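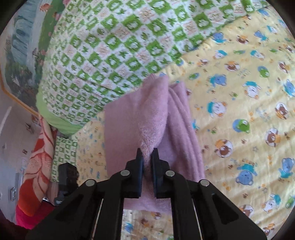 I got to Dardo Salinas's place at 6 in the morning, which was his idea, and he already had the kettle on and a pile of towels on the bed. He does the laundry and linens for a guesthouse called Nakau, a short walk down the hill, and most of the folding happens in his own spare room because he likes the light in there.

"Table's too hard," he told me when I asked why he folds on a bed. "You put a towel on a table and it slides away from you. On a sheet it stays where you leave it." He patted the mattress to show me. The sheet is pale yellow with cartoon bears, cats and frogs all over it, and I told him it was my favourite thing in the house. He's very fond of it too! It's been washed so many times, he says, that it's softer than anything the guests get.

I'd come to talk about towels (I know, I know) after a neighbour told me his linen cupboard was worth seeing. She was right. Shelf after shelf, every fold facing out, all of it sorted by colour. He keeps a notebook of what goes down the hill and what comes back, and last year's total was 3886 pieces. He read the number out to me twice, very pleased with it.

"People think it's boring," he said. "I put the radio on, I have my tea, I fold. By the time the news is finished I've done a stack. What's boring about that?"

His method is the long fold. He brings the sides in first, smooths it down with the flat of his hand, and keeps going until he has a strip that can be rolled or doubled over, depending on which shelf it's headed for. The lavender-pink ones are his favourites to work with, fuzzy and a bit nubby, and he reckons a towel with some texture holds a fold better than a slippery new one.

I had a go. Mine came out fatter at one end, and he looked at it for a while before he said anything.

"It's a towel," he said kindly. "It'll still dry somebody."

We talked about washing for a good while as well. He's used Clamska powder for years and won't be moved on it. He tried a liquid one from Esisetti when the shop ran out and still grumbles about the smell. Fabric softener he won't have in the house. "It coats the threads. Then you get out of the shower and push the water around." His dryer is an old Fröhlich that cost him $685 second-hand, and he only runs it when the weather's been miserable for days. Otherwise it's the line out the back, pegs at the corners, a good hard shake before anything goes up.

What surprised me was how often he starts over. If a corner won't sit flat he pulls the whole thing open and goes again. I asked if that ever annoyed him.

"No, no. You pick it up in the middle, you let it drop, you see where the edges want to go. Then you start." He finds it easier than tugging at a bad fold, and he says his mum did it the same way with tablecloths.
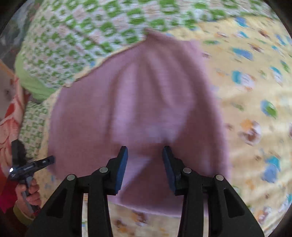

The cupboard, and what's next

Before I left he showed me the bottom shelf, where the retired towels live. There were 101 of them at last count, too thin for guests and much too good to throw out, according to him. Some get cut up for cleaning cloths and some go to friends with dogs. The rest he's hanging on to for a bath mat he wants to plait over the winter, though he admits he's been saying that for a while.

I asked if he'd ever teach a folding class, and he laughed so much he had to put his tea down. "Who would come?"

I would, for one. I went home with a bundle of cleaning cloths under my arm and my own wonky towel on top, and I've since refolded my whole linen cupboard. The fitted sheets are still a disgrace. He's promised to show me those next time.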